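Briltico Practice Bay – sorting tray kit for small robot arms

In stock. Ships from our Bolville workshop in October.

I get the same email a lot, and it goes something like this: "Gizella, can I buy an arm yet that will put my garage bench back in order?" So before you scroll down to the order details, let me give you my answer, and then you can decide if the Practice Bay is for you.

Short answer: not quite. Longer answer: it depends a lot on what's on the bench!

I'm Gizella Virág, and I run the small-parts side of Briltico. For years I packed hardware orders by hand, and I would have paid good money for something that could pick up a peg, turn it the right way up and stand it in a hole. It sounds like nothing. A four-year-old can do it with a cookie in the other hand. But a peg is round, it rolls, it can lie at any angle, and the hole is only a little bigger than the peg is. Most of the arms I've tried in my own shop were happy moving boxes all day and fell apart over a peg (I once spent a whole lunch break watching one push the same dowel into a corner again and again).

Chores at home are the same kind of trouble, only more of it. Putting the flatware away is pegs and slots. Clearing a workbench is brackets, bolts and whatever your kids left there. If an arm can't manage a handful of plain parts in a tray, I don't want it near my dishes.

So that's what the Practice Bay is – a place to find out. You get a tray with raised sides so parts stay within reach when they roll, plus a set of colored pieces and a few black ones that are a pain to see against a dark floor. I made it dark on purpose. Real shop corners are dim and gray, and a nice white tabletop makes every arm look smarter than it is.

What I'd try first

Start with one peg, lying flat, nothing near it. Then stand something tall nearby so the gripper has to mind its elbows. Then add the bracket. Once you've got that going, work up to the full set and leave the arm alone with it. My own rule is 80 tries before I believe anything, and I count a drop as a miss even when the piece lands in a good spot. I know, I'm mean.

How do they do? On my bench, a mid-priced arm with a two-finger gripper picks up the chunky pieces fine. Standing a rod upright is where the good ones pull ahead. Flat plates are still hard for nearly everyone, me included if I've just cut my nails. A Grulico hand with soft pads did better on the plate and worse on everything thin, so there you go.

Would I put one to work on a shop floor? For one part, in one spot, all day long – sure, plenty of people do. For "tidy up whatever is there," I'd wait. I'm hopeful, though. The arms I tried this year are a lot less clumsy than the ones I started with.

What's in the box

Tray with raised walls, dark gray
Pegs and rods in assorted colors
Blocks, including the big purple one
Black angle bracket and flat black plate
Printed card with 7 starter layouts

Good to know

The floor scuffs. Metal fingers leave light marks and they don't all wipe off, so if you use a camera to find your parts, let it get used to the marks early. Spare floor panels are sold separately. The tray weighs more than it looks, so get a second pair of hands if you're lifting it onto a high bench. It does not come with an arm or a gripper, and I can't help with arm software, but the folks at Sipos can fit mounting plates for most small arms if you ask them nicely. Warranty is 2 years on the tray and none at all on the pegs, which will end up under your fridge.
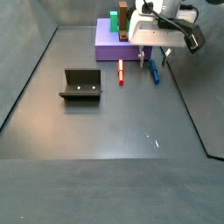
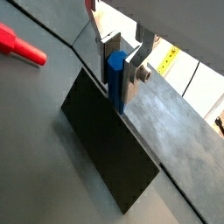
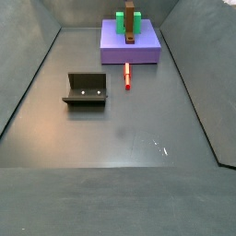 Practice Bay with its colored pieces and black parts. Middle picture: blue rod held upright in a two-finger gripper.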